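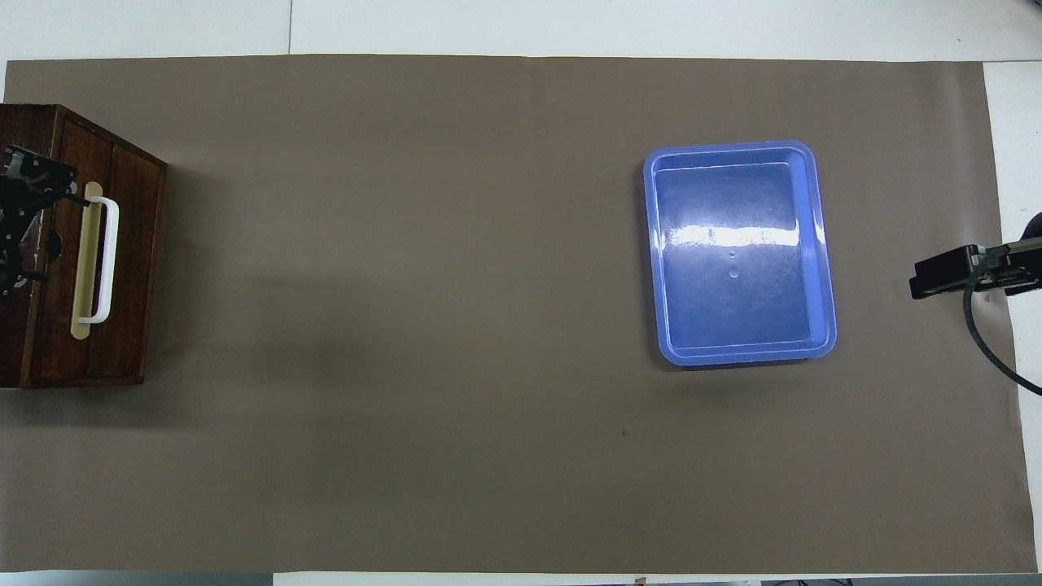 How to Close a Corrugated Carton for Palletized Freight

This procedure covers single-wall cartons packed on a bench and shipped by pallet. It assumes water-activated tape. For pressure-sensitive tape, skip step 4.

1. Weigh the packed carton and compare the result with the gross weight limit in the box maker's certificate, printed on the bottom flap. If it is over the limit, split the load.

2. Fill the headspace until the contents sit level with the score line. Overfilling bows the top flaps and the tape will lift at the center.

3. Fold the minor flaps first, then the major flaps. The gap at the center seam should not exceed 3 mm.

4. Set the dispenser heater and check that the brush wets the full width of the tape. Dry streaks mean a worn brush or low water.

5. Apply one strip along the center seam with an overhang of 100 mm at each end. Press from the middle outward.

6. Leave the carton flat before stacking. In August, or in any humid storage area, double the waiting time.

Stack in columns, corners aligned. On an 800 mm wide pallet, no carton may overhang the deck. Keep the stack height to 900 mm unless corner posts are fitted.

Shares: 3 | Comments: 0

© 2021 Zesden Packaging Supply | Contact | Back to top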